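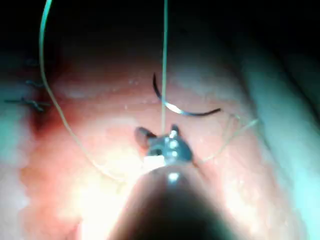
Curved needle and pale green thread at the tip of the instrument.

Wiebke Rothe teaches suturing to surgical trainees in Womcombe, and she would like people to talk less about speed.

"They come in wanting to know how fast they should be," she says. "I tell them to come back to me about that in June. For now I want to see where the needle goes in and where it comes out."

Her course runs over 11 sessions. Each trainee gets a workbook, printed by Vogler, and keeps a record in it of every knot they tie. The first 2 sessions are spent on needle position alone. Rothe wants the curve of the needle to do the work.

"If you push it straight, you tear," she says. "You have to turn it. The needle is an arc, so your movement is an arc. People understand that right away when you say it. Then they pick up the instrument and push."

Thread is the other thing that takes time. A length that looks sensible on the tray becomes a nuisance once it is lying in loops over the tissue. Rothe tells trainees to look for the tail before every move.

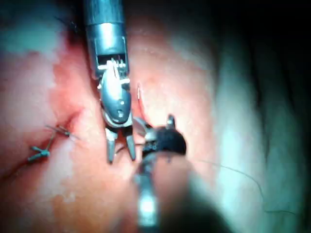 "Knots I judge by how they sit," she says. "I want them flat, and I want the tension the same from one to the next. Too tight and you starve the edge. Too loose and you haven't closed anything."

She is less fussy about the cut ends. She likes them long enough to find again – beyond that, she says, it is a matter of habit, and she has stopped arguing with colleagues over it.

I asked whether handling tissue with instruments is harder than with fingers. She said it was different, mostly because you have to learn to judge pull by eye. Thread that straightens has some load on it. Tissue that goes pale or puckers has had too much.

"You watch the edge," she says. "With your fingers you can be a little lazy about looking."
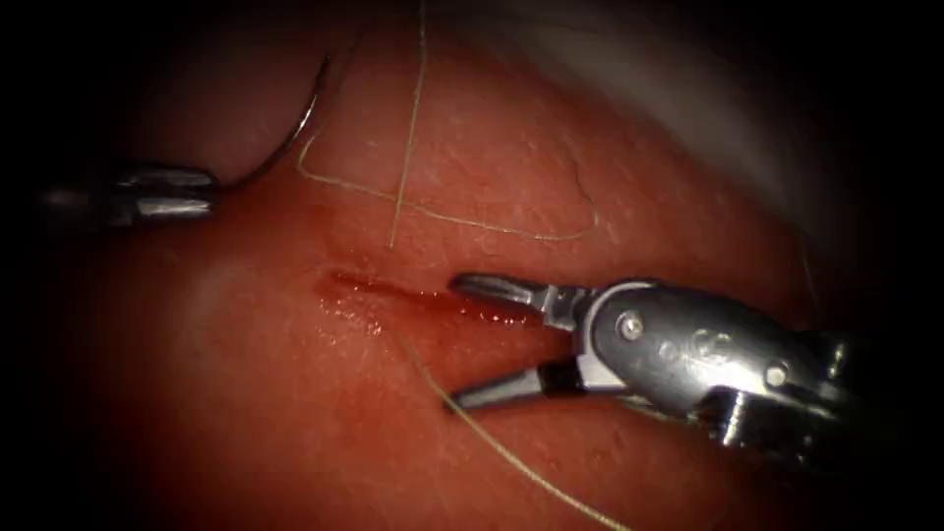

Passing the needle between two instruments is where most trainees slow down, and Rothe leaves them alone while they do it. She asks only that the receiving jaws are open and close by before the other side lets go. Sessions last 90 minutes, and she stops on time even if a row is unfinished.

"Tired hands learn bad habits," she says. "I'd take four good stitches over a whole line of poor ones."

The next group starts after the summer. Rothe is rewriting the chapter on needle angles before then, and has asked the current trainees to mark up their copies and hand them in.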